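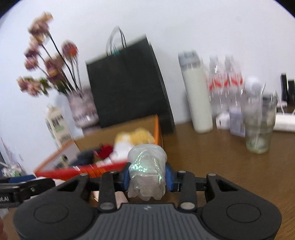

Cómo se le enseña a un robot a recoger la mesa

¿Te acuerdas de cuando aprendiste a atarte los zapatos? Seguro que nadie te dio un libro de instrucciones. Alguien lo hizo delante de ti, despacio, y tú miraste. Luego lo intentaste. Te salió un nudo rarísimo. Lo volviste a intentar, y otra vez, y otra… ¡hasta que un día te salió sin pensar!

Pues hay robots que aprenden de una manera parecida. Necesitan ver cómo se hace una cosa muchísimas veces. A cada una de esas veces la llamamos ejemplo, y alguien tiene que hacer todos esos ejemplos. De eso va esta página: de las personas que cogen bolsas, peluches, calcetines y botellas durante horas para que una máquina aprenda a hacerlo después.

Una mano que se sujeta con la mano

La pinza negra de la foto se lleva en la mano, como unas tenazas de cocina de lo más sofisticadas. Tiene dos dedos articulados, con tornillos plateados en las junturas, y por dentro dos almohadillas azules. Entre las almohadillas hay una bolsa de plástico arrugada, con brillos verdes.

¿Y por qué usar una pinza, si las personas tenemos unas manos estupendas? Piénsalo un momento. Tu mano tiene cinco dedos, y el pulgar se mueve a un lado y a otro. Puedes pellizcar, empujar, enrollar y hasta hacer cosquillas. El robot que va a aprender tiene solo 2 dedos. Si le enseñáramos con nuestras manos, sería como si un pulpo intentara enseñarte a ti a nadar: muy bonito, pero ¿qué haces tú con ese consejo si te faltan brazos?

Con la pinza, la persona y el robot juegan con las mismas reglas. Todo lo que la persona consigue hacer con dos dedos, el robot también podrá intentarlo con los suyos.

Además, la pinza lleva una cámara que mira hacia delante. Por eso en la foto se ven los dedos tan cerca y la mesa detrás. ¡Es lo que verías si tus ojos estuvieran en la muñeca!

¿Qué se guarda en un ejemplo?

Imagina que grabas un vídeo de tu merienda, desde que alargas la mano hacia la galleta hasta que la dejas en el plato. Un ejemplo se parece a eso, pero con más información. Se guardan tres cosas a la vez:

Las imágenes, muchas por segundo, de lo que ve la cámara.

El camino que hace la pinza por el aire: si sube, si baja, si gira un poquito.

Lo abiertos o cerrados que están los dedos en cada momento.

Fíjate en que las tres cosas van juntas, como la música y los pasos de un baile. Si solo tuviéramos las imágenes, el robot vería la bolsa pero no sabría cuánto apretar los dedos. Si solo tuviéramos el movimiento, sabría mover el brazo pero no a qué objeto ir. Al juntarlas, puede ir descubriendo cosas como: «cuando veo la bolsa así de cerca y entre los dos dedos, toca cerrar».

El programa que busca esas relaciones se llama sistema de aprendizaje. No entiende la bolsa como la entiendes tú, que sabes para qué sirve y el ruido que hace al estrujarla. Lo que hace es encontrar cosas que se repiten en los ejemplos. Y eso se le da de maravilla… siempre que tenga ejemplos suficientes.

Un día con el equipo Pullau

El equipo que recoge estos ejemplos se llama Pullau, y trabaja en un taller de la empresa Drultach. Nuwan Dewan es quien maneja la pinza casi todas las mañanas. Le preguntamos cómo es un turno normal.

«Elijo un objeto, coloco la pinza en una posición de salida y empiezo a grabar —nos contó—. Me acerco, lo cojo, lo llevo a su sitio, lo suelto y paro la grabación. Luego muevo las cosas y vuelta a empezar. Al principio me dolía el hombro. ¡Ahora cojo los cubiertos en casa como si llevara la pinza puesta!»

En una semana buena, el equipo graba 800 ejemplos. Pero no todos sirven. De la última tanda se quedaron con 527 y apartaron el resto. ¿Por qué apartar tantos? A veces la mano de la persona tapa la cámara. A veces la grabación empieza tarde y falta el principio del movimiento. Y a veces alguien estornuda justo al cerrar los dedos, y el camino de la pinza sale con una curva que no queremos que el robot imite. (¿Te imaginas un robot que estornuda con el brazo cada vez que recoge un vaso?)

Imtiaz Karunaratne revisa las grabaciones una por una. Las mira a velocidad normal y después más despacio. Al lado de cada una escribe una frase corta, por ejemplo «coge el peluche» o «coge la bolsa». Esas frases se llaman etiquetas. Sirven para que el sistema pueda unir lo que ve y lo que hace con las palabras que una persona usaría para pedírselo.

¡Viva el desorden!

Vuelve a mirar la foto. En la mesa de madera hay una caja de cartón abierta, y dentro asoma un peluche amarillo y peludito junto a una tela azul oscuro. Detrás hay una bolsa negra de papel con asas de cuerda y un jarrón con flores artificiales. A la derecha, una botella de leche, dos botellas de agua y un vaso. ¡Menudo lío!

Un lío así es muy útil para aprender. Piensa en tu propia mesa: el lápiz está hoy al lado del estuche, mañana debajo de un cuaderno y pasado mañana detrás del vaso. Si un robot aprendiera siempre con una mesa vacía y un solo objeto en el centro, se quedaría muy confundido al llegar a una casa de verdad.

Por eso el equipo cambia todo lo que puede entre un ejemplo y otro. Cambia los objetos de sitio. Enciende una lámpara o sube la persiana. Se acerca por la izquierda, por la derecha, desde arriba. A esto lo llaman variedad, y en Pullau es casi una palabra mágica.

Mira este caso. Imagina que en todos los ejemplos el peluche estuviera siempre a la izquierda. El sistema podría aprender algo equivocado: «para coger el peluche hay que ir a la izquierda». El día que lo pusieras a la derecha, el robot iría muy decidido hacia el lugar donde no hay nada. No sería culpa suya, el pobre. Le habríamos enseñado mal.

Lo difícil de las cosas blandas

Un bloque de madera tiene la misma forma hoy y mañana. Una bolsa de plástico, no. Si la estrujas, es una bola. Si la sueltas, se abre un poco. Si la coges por una esquina, cuelga como un fantasma. Y encima, cuando es translúcida, deja ver algo de lo que hay detrás, y cuando brilla, el brillo cambia según le dé la luz.

Para ti no es ningún problema: tus dedos sienten el plástico y tu cerebro ha visto montones de bolsas. Para un robot es un desafío tremendo. ¿Dónde empieza la bolsa? ¿Por dónde se coge? ¿Eso que brilla es el plástico o el agua de un vaso?

Con los objetos blandos hacen falta muchos más ejemplos que con los duros. Las telas, las bolsas y los peluches son los favoritos de Nuwan, que dice que con ellos nunca se graba dos veces lo mismo. Los de Imtiaz son las cajas, porque se revisan más deprisa.

¿Y los fallos?

A veces la pinza se cierra y el objeto se escapa. ¡Zas, al suelo! Algunos de esos fallos también se guardan, en una carpeta aparte. Si la persona falla, lo vuelve a intentar y a la segunda lo consigue, ese ejemplo es un pequeño tesoro, porque enseña a corregirse. Un robot que solo hubiera visto movimientos perfectos no sabría qué hacer después de una metedura de pata.

Eso sí, hay que etiquetarlos bien. Si un fallo se colara con la etiqueta de un acierto, el sistema podría creer que tirar las cosas al suelo era el plan.

De los ejemplos al robot

Cuando hay ejemplos suficientes, llega el entrenamiento. Los ordenadores repasan las grabaciones una y otra vez. En cada repaso, el sistema intenta adivinar cuál fue el siguiente movimiento de la pinza. Al principio adivina fatal. Compara su respuesta con lo que hizo la persona, se ajusta un poquito y prueba de nuevo. Así miles y miles de veces, sin merendar ni ir al recreo.

Después viene el examen. Al robot del taller, que se llama Flarkum, le ponen delante una mesa preparada con objetos que no ha visto nunca. Tiene 5 intentos con cada uno. Si falla mucho con alguno, el equipo ya sabe qué ejemplos le faltan, y a la mañana siguiente Nuwan vuelve a coger la pinza. El próximo gran examen es en septiembre, y habrá calcetines.

Pruébalo tú: el juego de la pinza

Necesitas unas pinzas de cocina sin filo, una caja, una bolsa de plástico pequeña, un calcetín, un peluche y alguien con quien jugar. Cuando termines, guarda la bolsa fuera del alcance de los hermanos pequeños.

1. Pon los objetos en la mesa y la caja al lado.

2. Coge cada cosa con las pinzas y métela en la caja. La otra mano, ¡a la espalda!

3. Tu compañero será el sistema de aprendizaje. Tiene que mirar sin hablar y apuntar cómo lo haces: por dónde te acercas, cuándo cierras y cuándo sueltas.

4. Cambiad los papeles. Ahora tu compañero debe hacerlo siguiendo solo sus notas.

5. Mezclad los objetos, cambiadlos de sitio y repetid. ¿Siguen sirviendo las notas o hay que añadir algo?

Probad también con la luz más baja, o con el calcetín hecho una bola. Y apuntad qué objeto se os escapa más veces —en el taller, el campeón de las escapadas es un pulpo de peluche al que llaman Sultana.

Palabras para tu cuaderno

Ejemplo: una grabación de una tarea hecha de principio a fin, con imágenes y movimientos.

Etiqueta: la frase corta que dice qué pasa en un ejemplo.

Entrenamiento: el tiempo que pasa el sistema repasando ejemplos y corrigiéndose.

Variedad: cambiar los objetos, la luz y los sitios para que el robot no aprenda siempre lo mismo.

Pinza: mano de robot con dos dedos que se abren y se cierran. Algunas van montadas en un brazo mecánico y otras las lleva una persona.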